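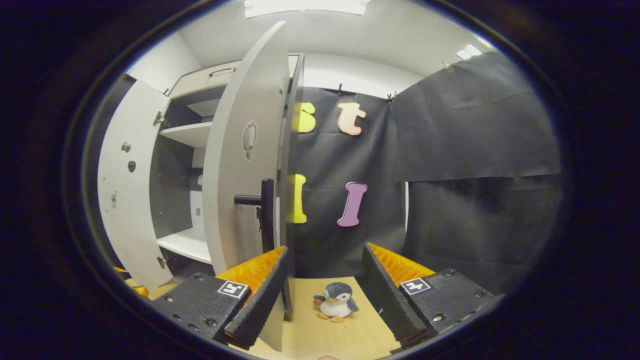 Der Greifer von Gremeo kurz vor dem Plüschpinguin, die Marker sitzen oben auf beiden Fingern.

Drei Wochen habe ich jetzt mit dem Handgreifer-Bausatz von Gremeo verbracht, und ich bin ziemlich angetan (mit ein paar Abzügen, dazu gleich). Gebaut habe ich ihn bei uns in der Werkstatt Barkia, größtenteils abends, und ohne Nandi Visser wäre ich bei den Fingern wohl verzweifelt. So viele kleine Schrauben! 48 liegen in der Tüte, 14 davon sehen den anderen zum Verwechseln ähnlich, sind aber einen Hauch kürzer. Warum man die nicht getrennt einpackt, weiß ich nicht.

Die Anleitung ist ordentlich, nur Schritt 4 hat es in sich: Da sollen die orangen Polster hinter die Finger, und die Zeichnung zeigt das von der falschen Seite. Ich hab's zweimal wieder auseinandergenommen. Sitzen sie erst mal, fühlt sich das Ding richtig solide an, die geriffelten Spitzen packen auch weiche Sachen sauber, ohne dass man quetschen muss. Der Pinguin ist inzwischen mein Standardtest, dazu ein Schwamm und eine Rolle Klebeband.

Bei den Markern bitte Zeit lassen! Mein erster klebte schief, und die Auswertung hat die Fingerstellung dann ständig verloren. Refilwe hat mir neue Etiketten ausgedruckt, seitdem läuft es. Ersatz liegt dem Bausatz leider nicht bei, das finde ich bei dem Preis knauserig.

Nach einer halben Stunde merkt man den Griff übrigens im Handgelenk, Bello mit seinen größeren Händen hatte da gar keine Probleme. Der Irkus, den wir vorher hatten, war leichter, hat aber geklappert wie eine Besteckschublade.

Ich würde ihn wieder kaufen und vergebe vier von fünf Sternen. Als Nächstes will ich weichere Spitzen ausprobieren, falls jemand schon welche gedruckt hat: gern melden!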